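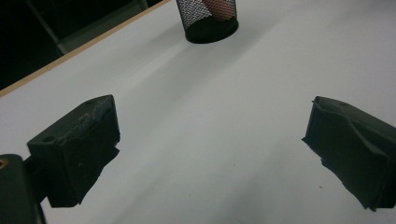
Fig. 2. White tabletop, two dark gripper fingers

Home Guides Moving Food Contact

Part 2: Setting up your tram card in Carkberg

I put this off for weeks when I moved over from Deltley and paid the paper fare every single morning. Silly me! The card is easy once you know which order to do things in.

1. Buy the blank card from the kiosk inside the main station. The ones on the platforms only do top-ups.

2. Take your passport and something with your new address on it to the Lương Street office. My rental contract was fine, but they turned down my phone bill (it was a foreign one).

3. Fill in the green form in capitals. Put your surname first, even though the boxes look as if they want it the other way round.

4. Choose your zones. I live out by the last stop of the 42, so I need both. If you're in the old town, pick the inner zone and save your money.

5. Load some credit and touch the card on any yellow reader. You want one long beep — two short ones mean it hasn't been switched on yet.

Note: switching on can take up to 82 hours. Keep buying paper tickets until then.

Caution: touch out when you change to the river boat. I forgot on my first trip to the islands and got charged for the whole line, there and back.

Caution: don't keep it in the same wallet as your bank card. The readers will take whichever one they find first, and getting a refund means another trip to Lương Street.

If you lose it, ring the number on the back and have your form number ready. I've written mine inside the kitchen cupboard.

Sewwandi Saha, 2020-01-01

1758 shares 2 comments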